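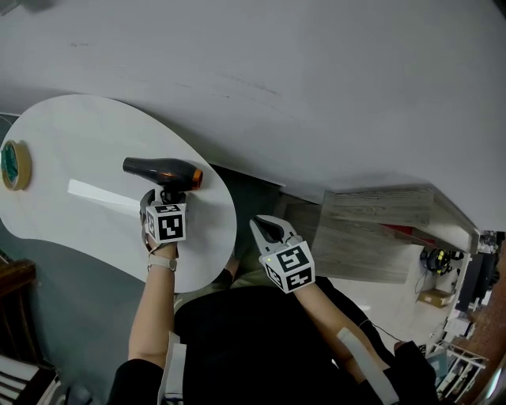 A black hair dryer, a paper strip and a roll of masking tape.

The Year I Stopped Buying Stuff I Use Twice

It started with a carpet steamer. I bought mine four apartments ago, used it on one red wine stain, and then carried it up and down more stairs than I've carried my own kids. Last December, when we were packing for the move to Farkby, my husband held it up by the hose and asked if I was planning to be buried with it. Fair question!

So I gave it away, to the lending shop on Bezerra Street, and that's how I found out there was a lending shop on Bezerra Street. I'd walked past it for weeks thinking it was a place that fixed vacuums. You pay your yearly fee, they give you a little green card, and you can take home pretty much anything that plugs in, cranks, folds or needs two people to lift. There are 1762 things in the catalog. I know because I read the whole catalog, in bed, like a novel.

Matilde Meireles opened the place after her mother died and left her a garage with three pasta machines in it, all in their boxes. "I couldn't sell them and I couldn't stand to throw them out," she told me, leaning on a stack of camp chairs. "So I lent them to the neighbors. Then the neighbors started bringing me their own junk." She has 400 members now, and she told me (while hunting for a pen, which took a good long while) that they made 3849 loans last year. The pressure washer is the star. In spring there's a waiting list for it, and people get a bit tense.

My first loan was a tile cutter. I had never cut a tile in my life and I'm still not sure you'd call what I did cutting, but the backsplash is up and the outlet covers hide the worst of it. After that I got greedy. A dehydrator – we ate leathery apple slices for a month. A sewing machine, which I returned with an apology and a bent needle. A projector, for my daughter's birthday, when we hung a sheet off the back fence and eleven kids talked through an entire movie.

Now the part where I complain, since this isn't an ad. Borrowing takes planning and I'm terrible at planning. If you decide at nine at night that you have to sand a dresser, you're out of luck. The shop is closed and you have to sit there with your rough dresser and your big feelings. You also have to bring things back clean, and I mean clean. Alcides Fontes runs the returns desk, and he'll open up your waffle iron and look at it for a while without saying anything. I went home and got a toothbrush.

And things go missing. The good ladder went out to somebody's cousin in Zelwood and has never been seen again. Matilde says it like she's talking about a runaway cat.

Still, I went through our old card statements the other night, adding up what I'd spent over the years on gear I could have borrowed. I quit when I passed $3000. There was a bread maker in there. There was a Filik folding kayak, which I had managed to forget completely, and which my husband had not. We took it out once, on a pond, and argued.

What I didn't expect was the talking. You can't pick up a fondue set in that shop without somebody telling you what they did with it last time, and what cheese. I've gotten a soup recipe, the name of a decent plumber and a long account of a hernia. The woman who had the tile cutter before me wrote her number on the box in case I got stuck. I got stuck. She came over with her own safety glasses and stayed for lunch.

I do own a few things again, I'll admit it. My own drill, a proper one, after I'd had the shop's out so often that Alcides started calling it mine. And the steamer is still there, third shelf down, next to the fans. I borrowed it in January. Red wine, same as before.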